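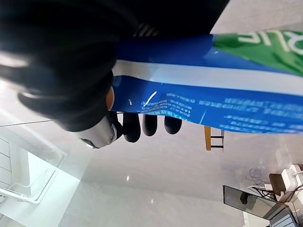
So the hand let go again yesterday, and this time I finally know why, and it's kind of my fault.

Quick catch-up if you missed the last post. We've been running the Gomari arm on household pick-and-place stuff, mostly crinkly plastic packages, because those are the ones it's worst at. Hard boxes are fine. Bags and wrappers slide around inside themselves, so the fingers think they've got a solid grip and what they've got is a pinch of air and plastic. I had 2,718 grasps logged and was feeling pretty smug about it.

Then I sorted the log by fault code (should have done that weeks ago, I know) and there were 189 drops marked "operator release." Which is weird! I'm the operator, and I'm pretty sure I didn't hit release 189 times.

I called Kevin Palomino, who wrote most of our control code back when we were still using the Plamell controller, and he laughed for a good long while. There's a timeout in there. If the finger sensors go quiet for 5 seconds, the software decides a person must be taking the object and opens the hand. Great idea for handing somebody a cup. Terrible idea when the package is so soft that the sensors barely read anything in the first place. 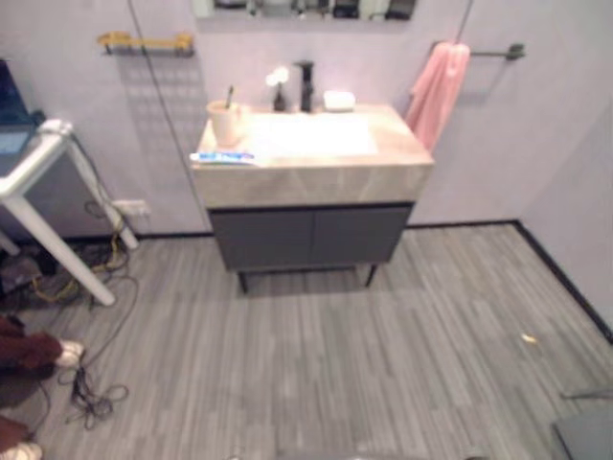
I'd been so focused on the fingertips that I swapped them twice. I cleaned them with alcohol, I messed with the grip force, I even blamed the Homar wrist cable for most of an afternoon. Meanwhile the thing was doing exactly what it had been told to do.

The part that bugs me is the safety side. A hand that opens on its own is no big deal over a floor when it's holding something light. But we had a ceramic soap dispenser on the list for May, and I'd have been reaching right under it. Also, once it opened while the arm was still moving, and the package sailed off and smacked me in the shin. Funny with a package. Less funny with ceramic.

So here's where I've landed. The timeout is off unless the arm is in handover mode, and it now beeps before it opens, in a really obnoxious tone that Kevin picked. I reran 121 of the soft package grasps last night and got zero "operator release" codes. Still plenty of plain old slips, but at least those are real ones!

Next up is asking Cruickshank if they have the softer pads in stock. Their website says yes, but it said yes last time too.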